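The Small Drawers of Bindu Arumugam

June 1, 2025

When I arrive at the workshop of Bindu Arumugam, she is sanding the bottom of a drawer and asks me to wait until she finishes the corner. I wait. The radio plays cricket commentary at low volume, and on the bench there is a mug which says D'Souza Hardware.

Bindu makes small furniture: jewellery cabinets, spice boxes, tea chests for one person. She started 21 years ago, after leaving a job in the accounts department of a freight company.

"My father had a spice box with six drawers, and one of them was always stuck," she tells me. "It was the cardamom. All my childhood we had to hit the box on the side to get cardamom. I wanted to understand why this one and not the others."

The answer, she learned much later, was the grain. The side of that drawer had been cut across the board, so in the humid months it swelled more than its neighbours. She repaired it in one afternoon, and her mother complained that the kitchen was now too quiet.

Her first teacher was Rosângela Fagundes, a cabinetmaker who had a night class behind the library. Bindu remembers her as a strict person. "She did not let us use glue for the first term. If the joint needed glue to stand, she took it apart and gave it back to you."

I ask if she was ever angry about this.

"Every week! I went home and I told my husband that I am finished with it. Then I went back."

Today she sells mostly through Plinari, a shop with a good window on the main street. Her tea chest costs $714 and a spice box is $1094, and she knows that some visitors find the prices surprising. She does not try to convince them. A spice box can take up to 21 days, she explains, and a large part of it is waiting for the oil to cure between coats.

We speak for a long time about wood. She prefers reddish timber for small pieces, as she finds that pale colours look unfinished on them. She buys offcuts when she can. For the runners she uses a harder species than for the drawer itself, and she rubs them with candle wax - never with soap, which in her experience attracts moisture.
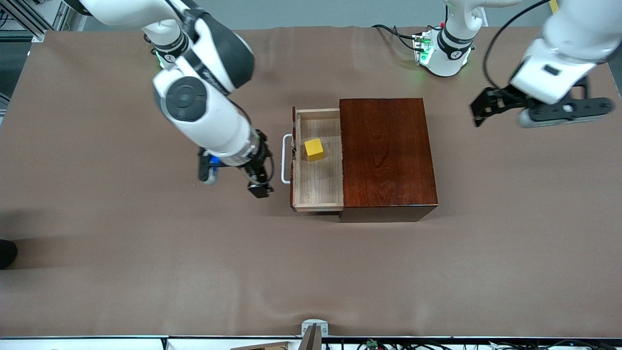
A small dark wooden cabinet with its drawer open and a yellow cube inside.

"People open the drawer before they look at anything else," Bindu says. "Even children. So the drawer must be the best part."

In August she will teach a weekend course for beginners, together with her former student Mitali Sultana. They will make one box with one drawer, and yes, there will be glue. I ask what Rosângela would think of it.

"She knows already. She said she will come on the second day to look at the joints." Bindu laughs, and picks up the sandpaper again.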